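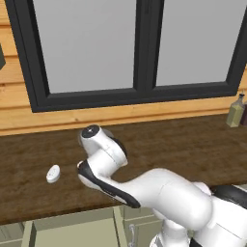

Última modificación: miércoles, 21 de abril de 2021
Lectura: 2 min

Informe de avance -- comedor comunitario de Miresville, segundo trimestre
Para: Fundación Cornum
De: Ada Fontana, coordinación

Va rápido porque mañana hay reunión con el ayuntamiento y quiero que lo tengáis antes.

Servicio. Abiertos 4 días por semana desde marzo, como estaba previsto. Servimos 40 menús por día de apertura, el tope que permite la licencia actual. Lista de espera: 22 personas, casi todas del barrio de Sanow. La ampliación de licencia está pedida, sin respuesta todavía. Llamé dos veces la semana pasada, volveré a llamar.

Compras. La verdura sigue viniendo de Guerreiro, buen precio y entregas puntuales salvo un lunes que llegó todo a mediodía y hubo que cambiar el menú (lentejas otra vez, hubo quejas). El aceite ha subido bastante. Propongo pasar lo que sobra de la partida de transporte a alimentos -- necesito vuestro visto bueno por escrito, con un correo basta.

Curso de cocina. Empezó con retraso. 15 inscritos, tres bajas en las primeras semanas, dos por trabajo y una por mudanza. El módulo de manipulación de alimentos está terminado y los certificados pedidos. Falta el de conservas, pendiente de que la profesora confirme fechas. Si no confirma antes de fin de mes busco otra persona.

Local. Humedad en el almacén, pared del fondo. El propietario mandó a un pintor, no a un albañil, asi que seguimos igual. Hemos movido los secos al pasillo. La cámara fría funciona bien desde la reparación, factura adjunta en el anexo B.

Cuentas. Justificantes de marzo completos menos dos tickets de panadería, que los estoy reclamando. El resto va en la hoja de cálculo, pestaña "gastos". Ojo, la columna de IVA tenia una fórmula mal y la he corregido a mano.

Pendiente por vuestra parte:
- visto bueno al cambio de partida
- segundo pago (la nómina de cocina sale de ahí)
- fecha para la visita, a nosotros nos va mejor por la mañana

El próximo informe irá con las encuestas de los usuarios, que aún estamos pasando a limpio.

Ada

Compartido 4 veces · 0 comentarios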